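Sorting Small Parts on a Printed Layout Sheet

The workroom in Dillumbridge has adopted a standard method for keeping small assembly parts in order. The method was first set out by Dirceu Macedo in January and has remained in use since that time, with two minor revisions. It is recorded on this blog for readers who have written to ask about it.

The principle is simple. Each set of parts is assigned a white sheet on which the outline of every piece is printed in black. The sheet is laid flat in the middle of the table, and the parts are placed on it before any assembly begins. A missing gear or peg is then evident from its unfilled outline.

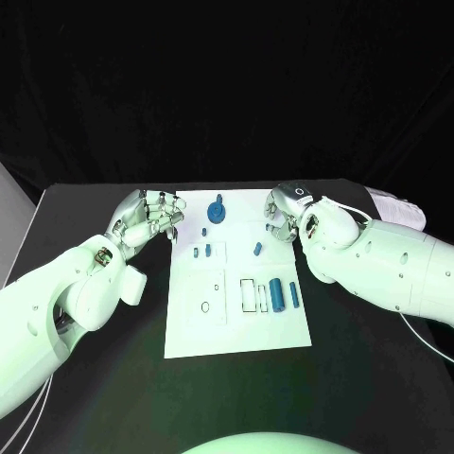 Sheets are printed in-house and numbered. The current series ends at 127, and older sheets are retained in the Meireles cabinet until the corresponding set has been retired. Any sheet that has been creased should be reprinted, as small pegs will not stand upright on a fold.

Blue parts are preferred for the training sets. They are easily distinguished from the black outlines, and a dropped piece is readily found on a dark tabletop. Gears are to be set down first and the smallest pegs last.

At the close of each session, parts are returned to their box and the sheet is placed on top, printed side up. Box 258 remains incomplete, and a replacement peg has been requested. Requests for copies of the sheets may be left in the comments section.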